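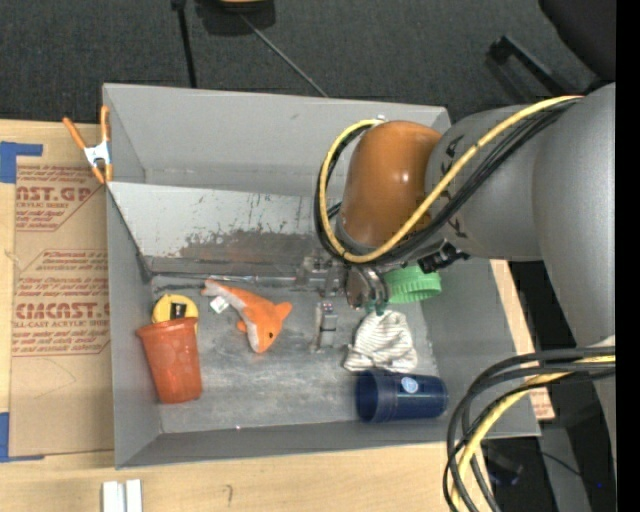

Figure 1. The mixed-object bin at the Kemora open day, with the arm reaching in.

Visit Report: Kemora Robotics Lab Open Day
Submitted May 30, 2018

1. Purpose of the visit

Our course asks each group to visit a workplace where automation is used or developed and to report on one demonstration in detail. Our group went to the open day at Kemora, a small lab that works on picking and sorting. We chose the bin picking demonstration because our own term project, Fellix, is a sorting tray for the school's recycling room and has some of the same problems.

2. What was on show

There were three stations. The first was a conveyor with a colour sensor, run by a company called Clistik. The second was a table of old grippers that visitors could pick up and try by hand. The third was the bin picking station, and we spent most of our time there.

The bin at this station is a large grey one with sloping walls, set on a wooden tabletop. Its metal surfaces are well scuffed, and there is a wide worn patch on the slanted panel inside. A spring clamp grips one corner. The robot arm comes in from the side and works with the gripper pointing down. Yellow and black cables run along the outside of the arm in a wide loop past the joint.

3. The objects

The staff told us they pick objects that are difficult in different ways. When we took notes, the bin held an orange plush sea animal, a reddish-orange tumbler, a dark blue cup on its side, a bright green lid, a bunched-up striped cloth and a round yellow object partly under the tumbler. All of these are things you could find in a house.

We asked which were hardest. The answer was the cloth, as it has no fixed shape and looks different every time it is dropped. Lids are also a problem when they lie flat, because the fingers have very little edge to hold. Cups are easier if the opening can be reached, since one finger can go inside and one outside.

4. How the system works

The control software is called Gezer. It was explained to us in four steps:

Take a picture of the bin.
Pick a point to grasp.
Move the arm and close the gripper.
Lift, check the grip and record the result.

If the check fails, the system starts again from a new picture. The lab runs sets of 60 attempts and then changes the objects. The log on the screen had reached 1020 attempts for the current version of the software. One set can take up to 400 minutes when the cloth is included, as it often needs to be freed from other items.

The sloping walls were a question for us. We had assumed they were there to make objects slide to the middle. The staff agreed but said the slope also leaves more room for the wrist of the arm when it reaches for something near the side.

5. Safety

Visitors stood behind a line of tape on the floor. One staff member stayed beside the stop button whenever the arm was powered. Before anyone reached into the bin to change objects, the arm was parked and the power was turned off. We were not allowed to place objects ourselves.

6. What we can use in our project

Fellix currently has a flat tray with straight sides. We will try sloping two of the sides, using cardboard first. We will also keep a written log of every attempt. So far we have 274 test drops, but for the early ones we only wrote down the successes, so we cannot work out a proper rate from them.

We also plan to test with soft items. Up to now we have used only cans and bottles.

7. Problems with the visit

The room was noisy and we missed part of the talk about the camera. We did not get the weight limit of the gripper, and we forgot to ask how often the fingers are replaced. We have sent both questions to the lab and will add the answers to the final report in November.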